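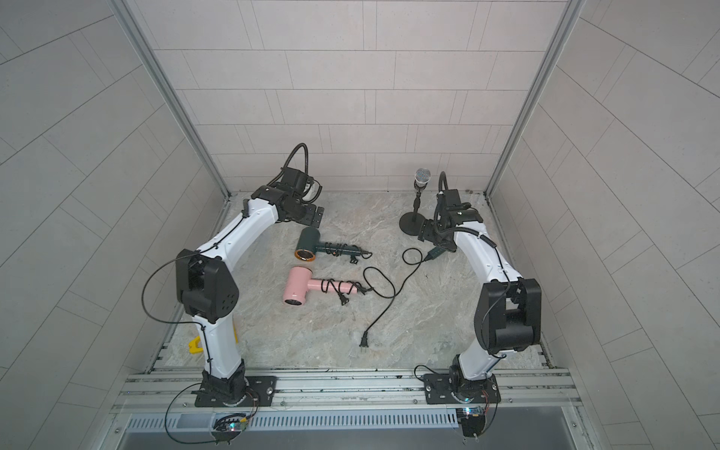
# Hi, I'm the tile person

I run Prarno, a small tile and flooring shop at 3825 Mizuno Street in Clarau. It's me, two part-time helpers and a showroom that needs more shelves. We sell wall tile, floor tile, grout and the bits that go with them, and we help people put it all together without losing a whole weekend to it (or a marriage, which I've seen come close over a backsplash).

I got into this by way of my own bathroom. I picked a tile under store lights, carried it home, and found out it was pink. Not a nice pink, either! So when I opened the shop I made one rule, and you can take any sample home for as long as you need it. Stick it up with painter's tape, look at it in the morning, look at it again with the lamps on, then come talk to me.

## What we like

Gray, mostly. I know, I know. But there are a lot of grays, and I could talk about them all afternoon. My favorite pairing right now is light gray rectangular tile on the walls, laid in staggered rows, with a pale marble pattern underfoot that has a little beige running through the gray. The beige keeps a room from feeling like a dentist's office. Then you go a shade or so darker on the grout so the rows show up. White grout is pretty for a month and after that you're on your knees with a toothbrush.

Our own house line is called Skevia. It started as one wall tile and grew to 60 colors and finishes, and I will admit that some of them only I like. Ask to see the greens anyway.

## How it works here

Bring your measurements if you have them. If you don't, bring a sketch on the back of an envelope and we'll work it out at the counter. I'll ask about your corners, your pets, and how much you enjoy mopping. Real marble is lovely and fussy, and plenty of our customers are happier with a patterned floor that gets the look and doesn't mind spilled coffee.

We don't do installation ourselves. We do keep a list of local setters whose work we've looked at up close, and we're glad to lend you a cutter and spacers if you're doing it on your own. Staggered rows are pretty forgiving for a first try, so don't be scared of them! Dry-lay a few rows first and start from the middle of the wall.

## Coming up

We'll be closed for the last two weeks of December while we redo the front counter. Orders placed before then will be ready to pick up as normal, and samples can come back in the new year.

*Page updated 20 Oct 2024*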